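15th May. Switch panel task, simulation side

Went through the draft house rules for evaluation runs with Lộc Mạc this morning. They came over from the Lekville group and were written for pick and place, so half of them don't fit a panel with levers on it. Notes below on what we keep, what we change and what is still open.

Start pose. Keep. Every run begins with the gripper empty and clear of the table, fingers pointing down. No run may start with a finger already touching a lever. The Pindley runs broke this in 11 cases and I have taken those out of the results. They stay on disk in the rejected folder with a line saying why.

Naming. Change. Levers are called by their printed label in the task text and in the logs, never by number and never "second from the left". Left and right depend on which side of the box you are on, and the Kravchuk logs mix both. I spent most of an hour turning their numbers back into names and I am still not sure about all of them.

Success check. Change. The old rule only looks at the target lever. New rule: target moved past its threshold and every other lever still where it began, both checked at the end of the run and again 400 steps later. Lộc wants contact with a neighbour logged as well, even if the neighbour doesn't move. Agreed, as a separate column. It does not fail the run for now.

Speed near the panel. Keep the slow zone, but measure it from the lid and not from the table top. Zindel's config had it from the table, so the arm was still at full speed over the levers. Fixed in the shared config, old value left in as a comment.

Seeds. Fixed list, checked in with the code. The present set is 1,425 runs. If a run crashes it is repeated once on the same seed, and a second crash counts as a failure. No swapping in a fresh seed – this was done in places last July and we can't compare against those numbers at all.

Scene as loaded with the current config, arm over the table and the labelled box at the near end, HORN through to LAMP:

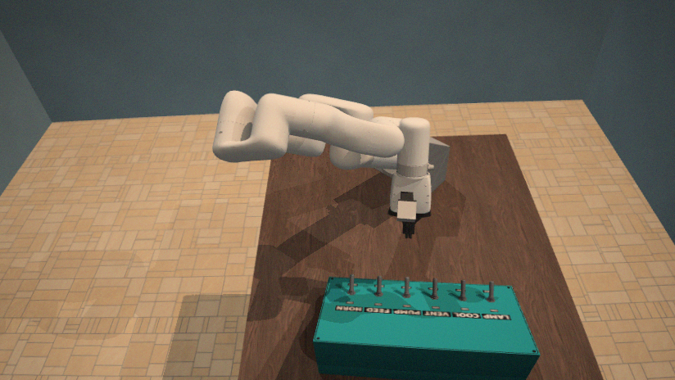
Should a run count as a success if the arm hits the right lever by accident on its way to another one? It counts as a failure, and the log gets the accidental flag so that we can pull those runs out later.

Still open: what to do about time limits. The draft says 61 seconds with no reason given. I'd like to set it per lever after the next batch, Lộc would sooner have one limit for the lot. Left as it is until we have the timings.

To do – move the contact column into the summary script, send the naming rule to Kravchuk, rerun the slow zone test.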